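4. Recording the screwdriver-to-bin task (Winder set-up, rev. 15 June 2026)

1. Bin near center of floor, open front toward the arms.
2. Screwdriver lower left of bin. Vary the angle between runs.
3. Start both streams — wrist and fixed. Check they're in synch. 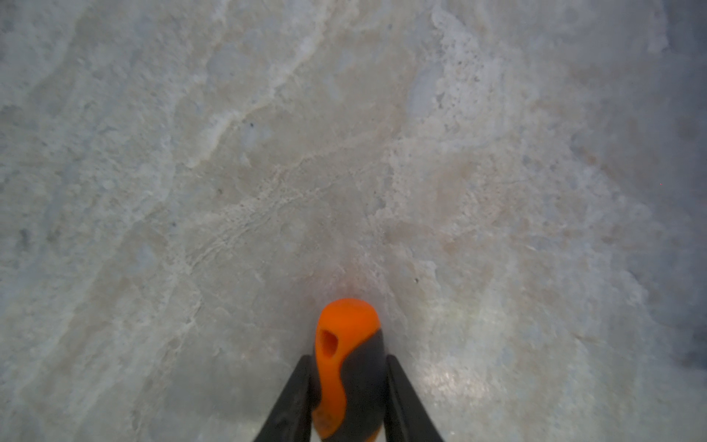
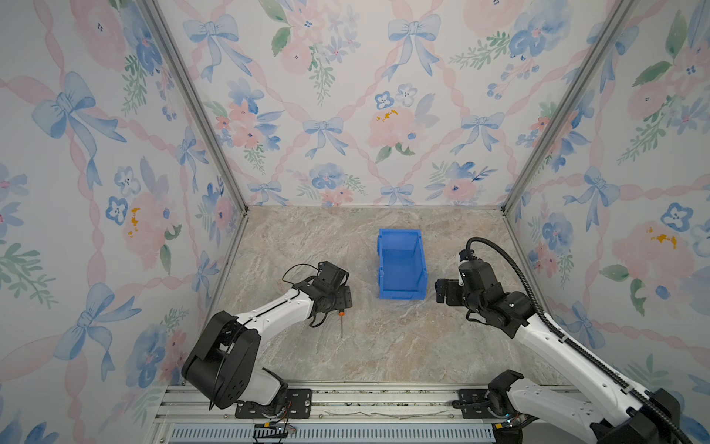 Fig. 6. Wrist view, handle between the fingers (first); fixed view, both arms (second).

4. Record 53 episodes. Drop any with a missed grasp, log it anyway.

Caution: dont swap the wallpaper or floor mid-set — the policy picks up on it. Questions to Aileen Baluyot.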